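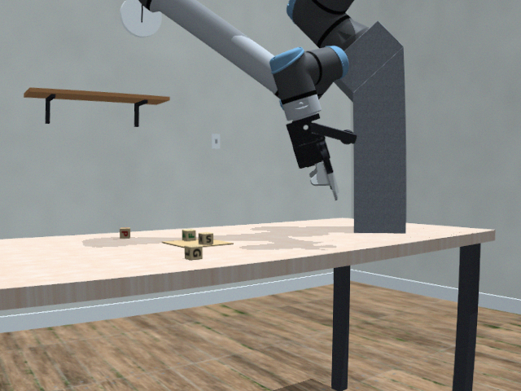 I gave up Scrabble in my twenties after a row with my flatmate over whether "zo" was a word (it is, and I still owe her an apology). I didn't miss it for years. Then last winter I had a bad knee, a lot of free evenings and a mother who had started texting me her best scores, and I was back in before I knew it. These days I can't leave letters alone. Show me four little lettered cubes on a long table and I'll be trying to get a word out of them before I've taken my coat off, and if there isn't a vowel I take it personally.

My way back in was a word club that meets in the upstairs room of a café called Horobets, a short limp from my flat. I'd pictured silence and tweed. What I got was Comfort Korletey, a retired midwife with a laugh like a dropped tray, who sat me down, pushed a bag of tiles at me and beat me by 96 points. Then she bought me a slice of lemon cake and told me where I'd gone wrong, all of it, turn by turn.

Mostly I'd been showing off. I wanted long words, and I'd hang on to a Q for half the game in the hope of something grand. Comfort doesn't care about grand. She plays "it" and "ox" in mean little corners and shuts the board down until you want to cry. "You're writing poetry," she told me. "I'm doing my shopping."

So I learned the two-letter words, properly, off a sheet stuck to the bathroom mirror. I can now tell you that a "ka" is a sort of spirit and a "xu" is Vietnamese money, and I have told people this at parties. My partner has asked me to stop.

In March I went along to my first tournament, the Zalovel Cup, held in a sports hall that smelled of badminton. I drew Sheldon Ross in the opening round, a very polite man in a cardigan who thanked me after every single turn. He put down a bonus word for 78 points – thanked me again – and finished on 592. I've had whole evenings at home where two of us together didn't get that far! I came third from bottom and drove home absolutely delighted.

My mother, I should say, is unimpressed by all this. She plays with a dictionary open on her lap and swaps her tiles whenever she fancies, and when I mentioned the rules she said she'd been playing since before I was born. We've got a game on tonight. I've hidden the dictionary behind the bread bin, and she has already texted to ask where it is.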